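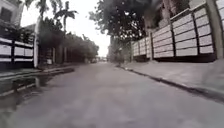 Curb-referenced navigation is a method for steering small ground robots along ordinary streets by treating the curb as the main landmark. A robot using it keeps a set distance from the line where road meets sidewalk and leaves most other questions for later. The method is associated with the Carum project, which tested it in the residential districts of Treltavia, a city with many curbs in varying states of repair.

Background

Earlier street robots usually relied on satellite positioning, a detailed map, or both. Satellite positioning works well under open sky and less well beside tall walls and under trees, where people tend to live. Detailed maps work until someone moves a gate. The Carum group started from the observation that a person walking home rarely consults either one, and wrote a long proposal to that effect. Funding came through on the second try.

Method

A small neural network looks at each camera image and marks the pixels it believes belong to the curb. A line is fitted through them and carried forward from one image to the next, so that a curb hidden for a moment behind a parked car is assumed to still exist. The steering controller then holds the robot at a chosen offset from that line.

The network was trained on 3,000 hand-labeled street images. Labelers were given a two-page guide to what counts as a curb. By the end of the work it had grown to 8 pages, most of them about driveways.

Standing water is the best-known difficulty. A puddle lying over the curb hides the edge and offers a reflection in its place, and early versions of the network showed a marked preference for the reflection. Later versions lower their confidence on glossy patches and lean on the last good line, or on the opposite curb if there is one in view. Long fences cause a milder version of the same trouble, as their bottom rails run nearly parallel to the curb and are often straighter than it is.

Results

The main trial took place in February and consisted of 989 runs, each on a single block. The robot was scored on whether it reached the far end without a human taking over. On dry streets it mostly did. On wet ones it did less often, and the published table puts the two conditions on separate pages.

A follow-up test used the Sutcliffe route, a longer course with sidewalks, planters, utility poles and broken verges. Here the robot had to pick one curb and stay with it. When both sides were visible it sometimes changed its mind halfway, a behavior the authors call "reference switching" and residents called other things.

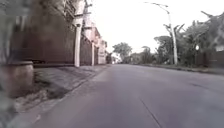
Brondosia objected in a written response that a method which needs a curb is of little use in the many places that never built one, and asked how the robot would manage on a gravel lane. The Carum group replied that gravel lanes were outside the scope of the study. A later note conceded that they were also outside the ability of the robot.

Use and limitations

The labeled images were released with the code, and 2,000 of them have since been relabeled by other groups who disagreed about driveways. The method is now used mainly as a fallback, taking over when satellite positioning drops out and handing control back when it returns. It does not handle intersections, where the curb bends away and the robot, left to itself, will follow it politely around the corner.

See also

Lane keeping
Sidewalk robot
Visual odometry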